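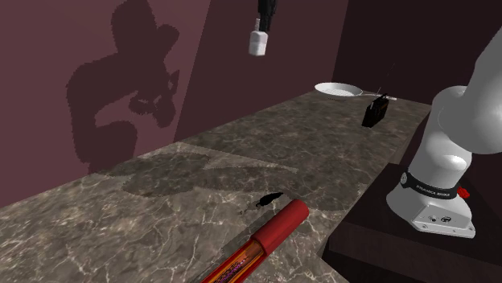

# Kumholm bench: what to buy, what to leave

Notes to go with the Kumholm data. Mostly for whoever holds the budget at Sornness and wants to know what the money gets them. Written fast, will tidy later.

## What's in it

- Simulated tabletop episodes. One arm (Franka, on a pedestal next to a stone-look counter), one gripper, everyday kitchen bits and clutter.
- 14 object layouts, 30 episodes each. Two of the layouts were redone after a lighting bug.
- Two views per episode: one from the side, one looking down past the fingers.
- Joint states, gripper opening, a one-line task text.
- No force data. Wanted it, ran out of time.

All rendered. No real arm has been bought yet. That's the point of this set: find out what we need before signing anything.

## Why sim first

Quote from Gusgate covers arm, mount, gripper and install. Lead time 20 weeks, and they want a deposit on order. If we pick the wrong gripper we're stuck with it for the year. Sim costs us one workstation and somebody's evenings.

Also lets us try daft mount positions without drilling holes in the floor.

## Things that changed the shopping list

**Pedestal.** First plan was to bolt the arm to the worktop. Changed to a separate stand beside it. Costs more, but the worktop stays whole and we can swap it. Ask Gusgate whether their stand takes floor bolts, the drawing dosen't say.

**Fingers.** Standard ones to start. The awkward stuff is anything tapered or faceted, where flat pads don't get much to sit against. 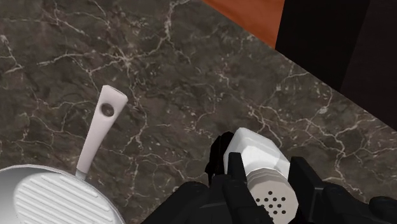

Budget for a spare set of fingertips plus one softer pair. They're cheap next to the arm, and waiting on a single tip would be silly. Put both on the first order, not a second one, the carriage is the same either way.

**Cameras.** Two, fixed price, same model. The down-looking one is the one that matters for close work. Side one is for people reviewing episodes and for checking height over the counter. If the money gets cut, keep the down-looking one.

**Lights.** Hard shadows all over the place in the first layouts. Real room will have them too unless we pay for diffuse panels. Price in, not agreed.

**Props.** Whatever the shop round the corner has. Pans, shakers, tubes, small boxes. Don't order a "research object set", we looked, too dear.

## Rough order of spend

1. Stand and worktop (can go in before the arm arrives)
2. Arm and gripper, one order
3. Spare tips
4. Down-looking camera
5. Side camera
6. Lights, if anything is left

Power and network for the room are on the building budget. Check that again in April, it has moved before.

## Known gaps

- Friction values are guesses. Don't use them to choose pad material.
- Gripper cables aren't modelled. Leave slack in the real layout, and allow for a cable guide.
- The worktop texture is busy. Fine for training, a pain for labelling.
- 6 episodes have the wrong task text, listed in `bad_text.csv`. Not fixed yet.
- Raju loader (the small script that unpacks everything) wants about double the disk space while it runs. Buy the bigger drive.

## Using it

Free inside Kumholm and Sornness. Ask before passing on, some of the object meshes came with terms we havent finished reading.

Don't quote success rates from this set in a funding bid. They're sim numbers and the real arm will do worse.

## To do

- [ ] second quote for the stand
- [ ] fix task text
- [ ] get service contract price seperately from install
- [ ] measure the doorway before anyone orders a worktop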